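How Does a Robot Pick Things Up? Trying Out Grippers With Two Arms and a Lot of Dropped Stuff

Posted 2022-04-21 in Ask the Workshop

Try something for me before you read any further. Pick up a pencil. Now put it down, and pick it up again with your eyes closed, wearing the thickest mitten you own. Harder, right? You probably bumped it, chased it across the table a little, and squeezed way too much once you got it.

Welcome to my job! I work at a small workshop called Ilness, where we test robot hands. Most days I am trying to get a robot to do something you could do when you were two years old. I love it, and I also say "oh come on!" to a machine more often than I should.

A lot of you wrote in after our last page on wheels to ask about robot hands. So let's do hands.

First, what do you call a robot's hand?

Most of the time we call it a gripper. It grips, so it's a gripper. (Engineers are not always very fancy with names.) You might also hear the words "end effector," which just means the thing on the end of the arm that does the work. A paint sprayer can be an end effector. So can a screwdriver, or a vacuum nozzle. A gripper is the kind that grabs.

Your own hand is amazing. It has four fingers and a thumb, it bends in all kinds of places, and your skin can feel a single grain of sand. A robot hand like that can be built, but it costs a lot and it breaks a lot, and when it breaks you have a hundred tiny parts to look at. So many robots get something much simpler: fingers that open and close. Think of kitchen tongs.

Three kinds we have tried

The pinchers. These are the tongs. They're good at anything with sides you can squeeze, like a block or a marker or a small box. They're bad at things that are flat on the table. Try picking up a playing card with tongs and you'll see what I mean!

The suckers. A suction cup and a little air pump. Flat smooth things are easy for these. We had one called the Bovano that could lift a plastic lid so fast it made me jump. Then we gave it a sponge. Air went straight through the holes in the sponge and the Bovano just hissed at it.

The squishy ones. Soft rubbery fingers that puff up with air and curl around things. They're gentle with fruit. They're also slow, and ours had a leak that made a rude noise every time it let go. You can guess how much work got done that afternoon.

For the rest of this page I'm going to talk about pinchers, since they are what I've been testing since January.

Why have two arms?

Open a jar with one hand. I'll wait.

You can do it if you squash the jar between your knees, but a robot arm bolted to a table doesn't have knees. One arm can pick and place things all day long, and that's plenty for some jobs. But holding a bag open while you put something in it, or passing a thing from one side to the other, or pulling a cap off a tube, those are two-arm jobs.

Two arms also give you a brand new problem. They can crash into each other! You have never once punched your left hand with your right hand while making a sandwich (I hope), because your brain always knows where both of them are. A robot has to be told. So we have a controller, which is the computer part that sends out the moves, and it has to keep track of both arms at the same time. We tried two different controllers. The first one treated the arms like two strangers on a sidewalk. Bonk. The second one, which we named Waweru, plans for both arms together, and it is a lot more polite.
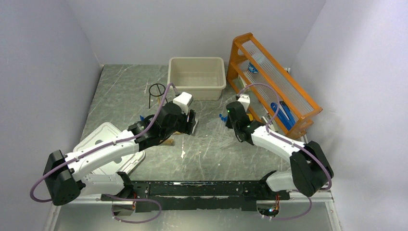 Two arms, one rail. Look for the little white camera on top of each gripper.

Eyes on the wrist

Remember the pencil and the mitten? The worst part was having your eyes closed. A robot needs to see what it's doing too, so the next thing we compared was where to put its eyes.

You could hang one camera over the whole table. That's a good view, like looking down at a board game. The trouble comes when the arm reaches out to grab something, because the arm gets in the way of the camera. Hold your hand in front of your face and try to look at your cereal. Same thing.

Or you could put a small camera right on the gripper. Now the robot sees what's between its fingers, up close, all the way to the grab. I was so excited when we tried this! And it did help. But a gripper camera can't see much besides the spot it's pointing at. The arm would find a tube just fine and have no clue that the tub it wanted to put the tube in was sitting off to the side.

So the best setup we've tried uses more than one view. Close-up eyes for the grabbing, and a wider eye for knowing where everything is. You do something like this yourself. You look around the room to find your shoe, and then you look at the laces.

The tricky bit about tubes

People think heavy things must be the hard ones. Nope! For us it's clear plastic tubes, the kind you see in science labs, sitting in a rack.

Why? Well, they're see-through. A camera looks at a clear tube and mostly sees whatever is behind it. They're also round, so they roll. If one finger of the gripper touches before the other one does, away it goes. And they're skinny, so being off by the width of your pinky means you grab nothing.

Here is what I tried, in order:

Smooth fingers, fast close. The tube shot out like a watermelon seed.

Smooth fingers, slow close. Better, but it slid out when the arm lifted.

Rubber pads on the fingers, slow close. Now we're talking.

Rubber pads with a small groove down the middle, slow close. The tube settled into the groove and stayed put.

I ran the groove fingers 194 times in a row, and they dropped the tube 28 times. That might sound like a lot of drops. The smooth fingers were so much worse that I stopped the test early and went to get a snack.

Hold on, how does it know how hard to squeeze?

Good question, and several of you asked it. When you hold an egg, your skin tells your brain how hard you're pressing. A simple gripper has no skin. What it has is a motor, and a motor has to work harder when something is pushing back on it. So the controller keeps an eye on how hard the motor is working. If the fingers are closing and suddenly the motor has to strain, then there's something in there, so stop squeezing!

It's a pretty good trick for blocks. It's not so good for soft things. A marshmallow doesn't push back very much, so the gripper keeps on going and going until you have a very flat marshmallow. (Yes, I tested this. Yes, with more than one marshmallow. Science!)

Practice, practice

Some robots follow a list of exact steps. Move here, close, lift, move there. That's fine if everything is always in the same spot. Move the tub a few inches, though, and the robot will happily drop a tube onto the bare table and act like it did a great job.

Other robots learn from lots of tries. A person steers the arms through a job, over and over, and the computer saves what the cameras saw and how the arms moved. We have 3,000 of those saved up for the project we call Flerkaria, where the arms tidy up a messy table. We change things a little in between. The tub goes on the left, then on the right, then farther back. If the robot only ever practiced with things in one place, it would be like learning to catch with a friend who always throws the ball to the exact same spot. You'd be great, until you played with anybody else.

Try it at home

You can run your own gripper test, and you don't need a robot.

You'll need kitchen tongs, two wooden spoons, a few rubber bands, and some stuff to pick up. A grape, a coin, a sock, a pencil and a sheet of paper make a good mix. Ask a grown-up before you borrow from the kitchen.

Put a bowl on the other side of the table. Use the tongs to move each thing into the bowl, and write down how many tries each one took. Then do it all again with the wooden spoons, one in each hand. After that, wrap rubber bands around the tips of the spoons and go one more time.

Which one was best at the coin? Was it the same one that was best at the grape? If you want to make it really hard, close one eye. It gets tougher to judge how far away things are, and that's a problem a robot with one camera has too.

Want to try being a two-arm robot? Sit next to a friend. You each use only one hand, and together you have to put a sock on a bottle. You can talk the first time. The second time, no talking! I tried it at our lunch table and we got the sock on, but we also knocked over the salt.

Words from this page

Gripper: a robot hand that opens and closes to hold things.

End effector: whatever is on the working end of a robot arm.

Controller: the computer part that tells the motors how to move.

Rail: a long straight piece that the arms are mounted on, so they stay lined up.

Suction: holding on by pulling the air out from under a cup.

Send in your scores from the grape and coin test and I'll put a bunch of them on the next page. Tell me what you used for a gripper, especially if you made one up. Next time we're doing motors, and why some of them whine.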